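Counter Culture: the bamboo board and its neighbors

Retden is a rental kitchen, and a lot of rental kitchens get called "chef ready" these days. I have my doubts. We had the place for one morning in December and used it for our small-counter gallery, mostly to see how the popular stuff holds up next to each other at close range.

White marble patterning with gray veins is what every listing wants now. It looks fine. Whether it looks fine after 2,000 cups of coffee is a question the Bimach sales sheet does not answer.

The blue tile I liked more than I expected to. Teal, navy and light blue in small squares, white grout between. Somebody will have to scrub that grout, and the listing says 15 minutes a week. I'd say 60.

As for bamboo, I keep hearing it is the board that never needs replacing. The people telling me this are usually selling one. A groove cut all the way around is useful for tomatoes and a nuisance to dry, and the seams between strips are where I would look first for trouble. Khokhar ran a reader poll on boards last year and got 900 replies, most of them complaints about oiling. 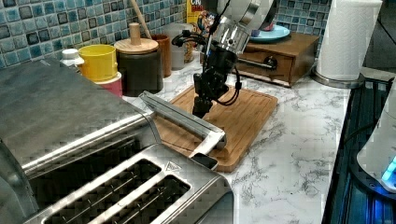

Two long slots, brushed steel, and a board on the marble pattern.
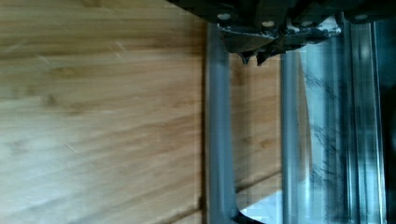
Prornurier Home Gallery, Vol. 15, page 60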